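Plendell Makers Board > Product Design > Show your work

Thread: Redesigning a parking pay station, first concept finished!

kerbside_kit
January 4, 2022
So happy to finally post this one! I've been working on a pay station for the Rultton waterfront lot since June, and the first full-size mockup is standing in my shop. The old machines there have the card slot, the coin slot and the ticket tray all on one flat steel face, and people stab at the wrong opening all day long. My version tilts the whole face back 19 degrees and gives every opening its own shallow pocket, so your hand kind of falls into the right place.

Overall height is 1678 mm with the sign cap on. The screen sits low enough to reach from a wheelchair and I am really pleased with how that came out. Pink keeps creeping in as an accent.

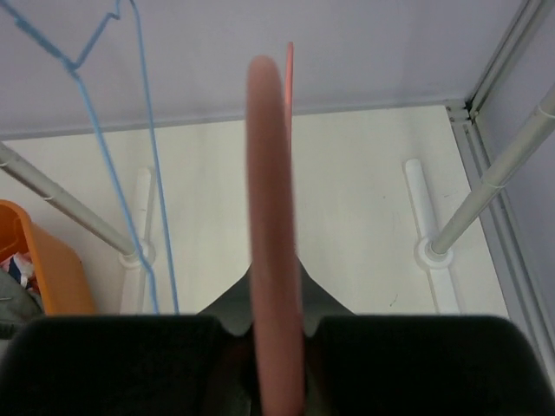
Pink up close

Tear it apart please, I have thick skin and lots of foam left.

tallowbridge
Love the pockets! Big step up from the usual gray box. My worry is the tilt. Anything leaning back like that catches rain and sun, and sun on a screen is a killer. Did you try it outdoors at noon?

kerbside_kit
Only under the shop lights so far. There's a hood over the screen in the CAD file but I left it off the mockup, it looked heavy.

m_orrery
I'd put the hood back. I did two ticket machines for Pappas when I worked there and both times we dropped the hood for looks, and both times it came back as an ugly bolt-on after the first summer. Design it in now and you get to make it pretty.

Also, which way does the door swing? The person emptying the coin box has to kneel if it's hinged at the bottom.

kerbside_kit
Side hinge, left. The coin box slides out at 700 mm, so no kneeling!

dovetail_dan_dan
Going to disagree with the crowd a little. Why a coin box at all? Card and phone only, make it half the size, done. The pockets are lovely but you're solving a problem that goes away if you delete two of the openings.

m_orrery
Plenty of people still pay in coins, Dan. A waterfront lot gets anglers at five in the morning with a dead phone and a pocket full of quarters.

dovetail_dan_dan
Then one coin machine per lot and small ones everywhere else. I still say the big cabinet is a habit.

kerbside_kit
I like the idea of a small sibling, I may sketch that next – same tilt, same pockets, just two of them. But the brief from the lot asks for coins so coins stay.

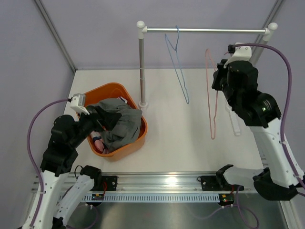 Pale blue, pale pink and one loud orange

tallowbridge
That orange! Put it around the card pocket and nobody will miss it.

m_orrery
Orange for the card and blue for the ticket tray, maybe. Just check them with a color blindness filter and keep the icons big. What finish are you thinking for the body?

kerbside_kit
Powder coat, fine texture. Listedel quoted me for a run of 1000 panels, far more than I need, but they'll do sample plates in any color. I'm ordering orange and blue tonight.

dovetail_dan_dan
Get a matte one too. Gloss shows every fingerprint and you'll hate it by the second week. And post the small one when you've sketched it, I want to be proved right!

kerbside_kit
Deal. Hood goes back on this weekend and I'll wheel the whole thing outside for the noon test.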